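### 4.2 Bends, coils and the memory of a cord

We came into this part of the study expecting to write about storage, meaning drawers, boxes, hooks and the backs of desks. What grabbed us was the cord itself. Every household in the Flalum group had at least one cable that would not lie the way its owner wanted, and people had a lot to say about it once we asked. A kitchen conversation that was supposed to cover where chargers live at night turned into a wonderful half hour on why one of them "always goes back to its old shape."

Cable makers call this set. A cord that has been wound the same way for long enough keeps part of the curve after it is released, and the jacket and the strands inside both play a part. The residents had their own words. One said her cords were "trained," another said his had "gone sour," and a teenager in the third home talked about a lamp cord "wanting to be a spring." We have kept these words in the coding scheme (Section 3.4) because they carry more detail than ours did. "Trained" was only used for cords that curled in a helpful direction. "Sour" meant a curl that fought the hand.

The 8 households kept their cables as they liked through November. After that, each one took up a single winding method for six weeks and told us how it went. The methods were the plain hand coil, the over-under coil familiar to anyone who has worked backstage, the figure eight, and the Wokar wrap, a loose flat loop closed with a strip of cloth. Two households tried each method. Cords in daily use were left alone, as were cords fixed to a wall or to furniture.

We had worried that people would find the task dull. They did not! Several kept going with cords that were outside the study, and one household wound its garden hose in a figure eight and sent us a long message about the result. Those extra trials are left out of the tables, but they shaped our thinking about how a winding habit moves from one object to another.

Between the home visits we handled cords at a table in Brirkdale, mostly to settle how the word "flexible" should be used in the coding. The term had been slipping. Some coders used it for any thin cord and others only for one that dropped straight down from the fingers. We ended up with three grades: limp, flexible and stiff. A limp cord hangs from a pinch with hardly any curve near the grip. A flexible cord bends easily but shows a curve as it leaves the grip. A stiff cord holds its line for at least a hand's width. The pinch is always made with light pressure, and the cord is allowed to settle before it is graded.
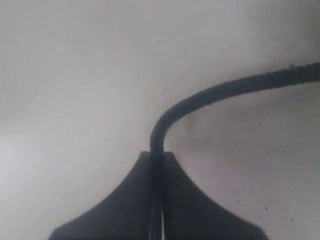 Brirkdale, Mon 23 March

**Figure 6.** Dark, flexible cable held in a pinch, pale surface behind.

The pinch matters more than we first thought. When a cord is gripped in a whole fist, the palm hides the stretch where the bend begins, and that stretch is the most interesting part. Held between two tips, the cord is free to turn on either side of the grip, and a coder can follow the curve right up to the point of contact. Color matters too, in a practical way. Dark cords on a pale table were the easiest ones to grade, and agreement between coders was best for them. White cords on the same table gave us the most trouble, and we regraded all of them on a dark cloth.

Bergþóra Hjaltested, who led the home visits, graded almost 70 cords this way, and then graded them again in a different order without looking at her first sheet. Most kept their grade. The ones that moved were nearly all on the line between limp and flexible, and in her notes she puts this down to how long she had let them hang. The second time through she was more patient. We have since written a fixed wait into the protocol, and we would urge anyone who repeats the work to do the same from the first day.

The results by method were a pleasure to read. Cords wound in a figure eight came back with the least twist, and residents described them as easy to shake out. The over-under coil did nearly as well in one home and badly in the other, where the family had mixed it up with the plain hand coil after the second week. (They told us so cheerfully, and we are grateful, as we would not have caught it.) The plain hand coil gave the most complaints about twist, though both households that used it also found it the quickest. The Wokar wrap sat in the middle on twist and came first on looks. People liked seeing a drawer of flat loops with cloth ties, and they opened that drawer more gladly than before.

Thickness seems to change the picture. Thin charging cords forgave almost any method, while the heavier extension cords showed a clear curl after two weeks of tight winding. Our sample has few cords in the middle range, and we make no claim about them.

One thing we did not plan for was the loop left at the plug end. Many residents wound the cord neatly and then wrapped the last stretch tightly around the bundle to hold it shut. That last stretch took the sharpest bend of all, close to the plug, and it was where residents most often reported a worn jacket. None of our four methods said anything about how to finish. The cloth tie removed the problem in the Wokar homes simply by giving the hand something else to do at that moment, and by the fourth week one of the figure eight households had started cutting up an old pillowcase for ties of its own.

Section 4.3 takes up the drawers, with the residents' floor plans and the question of which cords end up at the bottom.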